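Plerkell cloth grasping: frequently asked questions
Last updated July 16, 2020

What does Plerkell do?
It picks a grasp point on crumpled fabric from the wrist view alone. No model of the garment is used.

How much data was it trained on?
3,023 grasps, of which 300 were held out for testing. Items were mixed in pairs, plain with printed, and left bunched on the floor.

Why pairs?
Single items are too easy. With two fabrics touching, the method must decide which folds belong together before it closes the fingers.

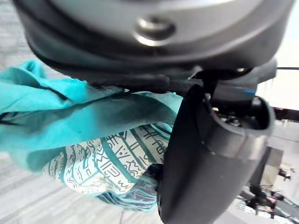 A print also puts strong edges where there is no fold. Our first version, Plelel, took these for creases and often closed on flat cloth. Plerkell compares 30 consecutive views during the approach and drops edges that do not shift as a fold would.

Does it work on carpet?
Yes, but thin fabrics are harder to separate from it. Results by floor type are in table 4 of the report.

Can I get the data?
The Holanda set will be released in September. Requests for early access go to Edivaldo Xavier.

Is the gripper force fixed?
Yes, for all trials. Variable force has not been tested.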